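Pinças de mão com marcadores: como montar um par e gravar as primeiras demonstrações

Faz tempo que eu queria ensinar tarefas de mesa ao nosso braço sem ter de o arrastar à mão por todos os pontos do movimento. As pinças de mão resolvem isso de um modo que me encanta: seguramos nelas, fazemos a tarefa com os nossos próprios braços e ficamos com um registo do movimento que depois serve para treinar. Montámos um par na oficina partilhada, demos-lhe o nome de Haltik (o braço chama-se Mottram, portanto a tradição dos nomes estranhos já vinha de trás) e em fevereiro começámos finalmente a usá-lo a sério.

O guia pressupõe que já têm acesso a uma impressora 3D e que sabem ligar uma câmara USB a um computador. O resto explica-se pelo caminho.

O que vão precisar

Peças impressas para dois punhos, dois gatilhos e quatro dedos
Material flexível preto para as almofadas dos dedos
Dois cubos brancos impressos, um para cada pinça
Marcadores fiduciais impressos em papel mate autocolante
Parafusos M3 e insertos roscados a quente
Molas de retorno para os gatilhos
Uma câmara que se possa usar na cabeça, com fita ajustável
Um computador com OpenCV instalado

Passo 1: imprimir os punhos

Imprimam os punhos deitados, com a face do gatilho virada para cima. Eu comecei por imprimi-los em pé e o primeiro partiu-se pelas camadas assim que apertei com mais força. Deitado gasta mais suporte, mas aguenta tudo o que já lhe fizemos, incluindo uma queda da bancada que me deixou sem respirar durante uns segundos.

O gatilho tem de correr solto antes de levar a mola. Se prender, passem lixa fina nas duas faces laterais e voltem a experimentar. Não resolvam isto com uma mola mais forte! A Vandana Vashisht fez isso na primeira versão e ao fim de uma tarde de gravações já não sentia o polegar.

Passo 2: os dedos e as almofadas

Os dedos são rígidos por dentro e levam por cima uma almofada curva de material flexível. Esta curva é a parte de que mais gosto no projeto todo. Uma almofada plana agarra muito bem um bloco e muito mal quase tudo o resto, ao passo que a curva se molda um pouco ao objeto e deixa pegar em coisas moles sem as esmagar.

Imprimam as almofadas devagar e com pouco enchimento. A nossa primeira ficou tão dura que mais valia não ter almofada nenhuma; baixei o enchimento para 14 por cento e ficou uma maravilha. Encaixem-nas a seco, abram e fechem a pinça várias vezes e só depois colem. As pontas devem tocar-se antes da base. Se for a base a tocar primeiro, a pinça nunca conseguirá segurar nada fino.

Passo 3: os cubos de marcadores

Cada pinça leva um cubo com marcadores nas faces, e é através dele que o programa calcula onde está a mão e para onde aponta. Usámos um cubo em vez de uma placa única porque a mão roda muito mais do que julgamos, e com várias faces há quase sempre uma virada para a câmara.

Cuidados na montagem:

Deixem uma margem branca à volta de cada marcador. Sem ela o detetor falha constantemente.
Usem um número diferente em cada face e nunca repitam números entre a pinça esquerda e a direita.
Colem com o cubo assente numa superfície plana e alisem do centro para fora.
Meçam o marcador depois de impresso, com um paquímetro. A impressora lá da oficina encolhia tudo um bocadinho e andámos duas noites à procura de um erro que estava no papel.

Aparafusem o cubo ao punho com dois parafusos. Com um só, roda - e quando roda a meio de uma sessão, a sessão vai toda para o lixo.

Passo 4: a câmara na cabeça

Apertem a fita o suficiente para a câmara não dançar quando olham para baixo. Inclinem-na até apanhar a mesa inteira e as duas pinças com os braços em posição de trabalho. Fixem o foco e a exposição no programa de captura. O foco automático é um inimigo: anda a saltitar entre as mãos e o fundo e estraga a calibração.

Para calibrar, imprimam um tabuleiro de xadrez, colem-no numa chapa rígida e captem-no em muitas posições, incluindo os cantos da imagem. Se o erro de reprojeção ficar acima de um píxel, repitam com mais luz.

Passo 5: verificar antes de gravar

Abram o visualizador, peguem nas duas pinças e mexam-nas devagar. Os eixos desenhados sobre cada cubo devem acompanhar o movimento sem saltos. Depois fechem e abram cada gatilho até ao fim, para o programa guardar os limites. O nosso programa chama-se Clisoren e é pouco mais do que um conjunto de scripts em Python, mas faz esta verificação sozinho e recusa-se a gravar se faltar um cubo. Recomendo muito que ponham algo parecido no vosso!

Passo 6: a primeira tarefa

Comecem com uma mesa pequena, um prato e um alimento a fingir ou qualquer outro objeto leve. Pegar, levantar, pousar. Parece pouco, mas já lá está tudo o que interessa: a aproximação, o fecho, o contacto com o prato e a largada.

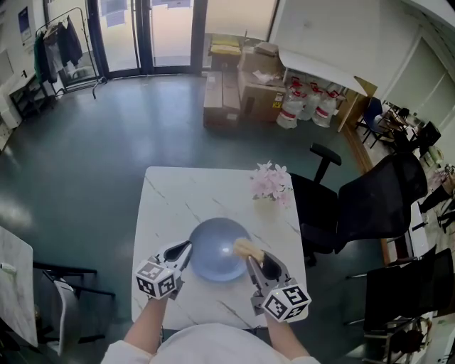
Façam os movimentos mais devagar do que fariam com as mãos livres e mantenham a segunda pinça à vista, mesmo que não esteja a fazer nada. Uma demonstração curta e limpa vale mais do que uma comprida cheia de hesitações. Se deixarem cair o objeto, parem, apaguem e recomecem.

Mudem um pouco a posição do prato e do objeto entre demonstrações. Gravámos 113 da primeira vez, ficámos com 100 depois de deitar fora as más, e só então reparei que tinha posto o prato quase sempre no mesmo sítio. O Mottram aprendeu lindamente a ir àquele sítio, houvesse prato ou não.

Problemas que nos apareceram

O cubo desaparece a meio do movimento: quase sempre é o antebraço a tapá-lo, ou um reflexo no papel. Rodem o suporte do cubo para fora e evitem trabalhar com o sol de frente.

Os eixos tremem: marcador pequeno demais ou exposição longa demais. Experimentem primeiro a exposição.

A pinça fecha no registo mas não na realidade: refaçam os limites do gatilho. Acontece quando a mola cede.

Os ficheiros do Haltik estão na pasta partilhada do Turdale, o nosso grupo, na versão 7. A Chantelle Joubert está a desenhar um punho para mãos mais pequenas e já tem um protótipo impresso - quem quiser experimentar, que apareça na oficina ao fim da tarde e leve parafusos M3, que os nossos estão a acabar.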